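Planning your gripper bench: frequently asked questions
Last updated: July
Filed under: Equipment planning / Getting started

We get these questions every time a new group starts putting together a budget, so Lizelle Mabaso and I have pulled our answers into one spot. It's a great time to be setting up a bench!

How much should we set aside for a first setup?
The bench Trullbridge helped us plan came to $2737 before shipping, not counting computers we already owned. Your total will be different, so get quotes early and ask for freight as its own line.

Do we buy the gripper first, or the computers?
Gripper first. Once you know how much footage you'll be recording you can size the storage to match, and you might find an older tower does the job for the first few months.

Hand-held or arm-mounted?
If you can only afford one, go hand-held. People pick it up in minutes and you can carry it to wherever the work is. Put the arm in next year's budget – you'll have a much better idea of the reach you want by then.

What do we forget to budget for?
Finger pads! They wear, and they're miserable to run out of. We order five spare sets at a time from Ekier. Leave room for shelving too, plus safety glasses (ours are Uvex) and a decent chair.

What should we practise on?
Soft things, as early as you can. Hats, socks and tea towels cost next to nothing and they'll teach you more about pad width and grip than a whole bin of wooden blocks. A ribbed knit beanie is one of my favourites.

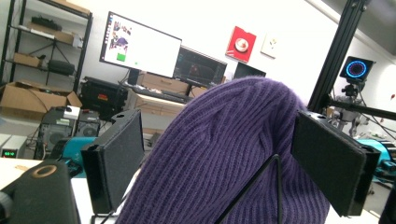

How much desk space do we need?
More than you've pencilled in. Plan for a clear work surface separate from the desk with the monitors, and measure the room with the door open.

Can we spread the cost over 2 budget years?
Yes, and plenty of groups do. Chantelle Molefe has a planning sheet she's happy to share, with the Mac Carthaigh bench quote filled in so you can see how the split works.

Still stuck? Drop in Tuesday or use the contact form.

Contact us | Back to top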